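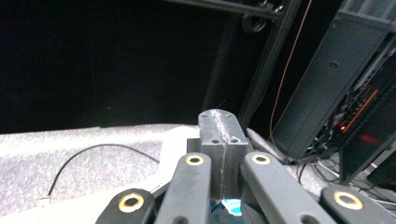 FOR IMMEDIATE RELEASE

December 7, 2019

Farevthorpe Robotics Club Opens Its Doors for Build Night, and You're Invited

FAREVTHORPE – I run the student robotics club at Farevthorpe, and I've been told a press release should sound official. I gave it a try, it came out terrible, so you're getting me the way I talk. We're holding our first public build night and we would love to see you there!

If you haven't heard of us, we're the group that meets in the old music room on the lower floor, the one with the door that sticks (push hard, then lift). We started in April with four students and a box of parts. Now we have enough regulars that we run out of chairs, and three teams are getting ready for the Pleveck Challenge, where student groups from all over the region bring a machine and have it pick things up, carry them and put them down in the right spot. It sounds so easy until you try to get a gripper to hold a bit of plastic without crushing it or dropping it.

Grippers are what we spend most of our time on, and I could talk about them all evening. The one we've been working with lately has gray linkage arms with brass-colored rings at the rounded ends, and a metal block in the middle made of two halves with a seam between them. Our newer members tend to go straight for the programming, and then they spend an hour with a linkage in their hands, moving it back and forth, and a lot of them never go back to the keyboard. I was the same way. I signed up to write code and I've been happily sorting screws ever since.

Our three teams are called Tefera, Kikari and Team Three (they're still voting, please don't ask). Tefera is all about speed. Kikari is slow and very careful and keeps a notebook of every practice run, with over 1000 entries in it so far, which I find a little scary. Team Three has changed its plan twice since the start of the school year and is having a great time.

At build night you can look at the machines up close, talk to the teams and have a go at steering a gripper yourself. The practice task is moving foam blocks from one tray to another, and kids are usually better at it than their parents. There's a beginners' table too, with simple linkages made from cardboard and paper fasteners that you can take home. You don't need any experience. We'll have cocoa, and somebody has promised cinnamon rolls.

We're also raising money for the trip to Pleveck. The bus, the entry fees and one night's stay come to $3,543 – a big number for us, so there will be a jar by the door and a bake sale table in the hall. Spare tools are just as welcome as cash. We can always use small hex keys, zip ties and extension cords.

Build night is free and starts right after the last class on the final Friday before winter break. Use the side entrance by the bike racks and follow the paper arrows. Reporters and photographers are welcome all evening, and the teams would be thrilled to show off for you. To set up a visit earlier in the week, leave a message for the robotics club at the Farevthorpe front office and I'll call you back, usually after practice.

###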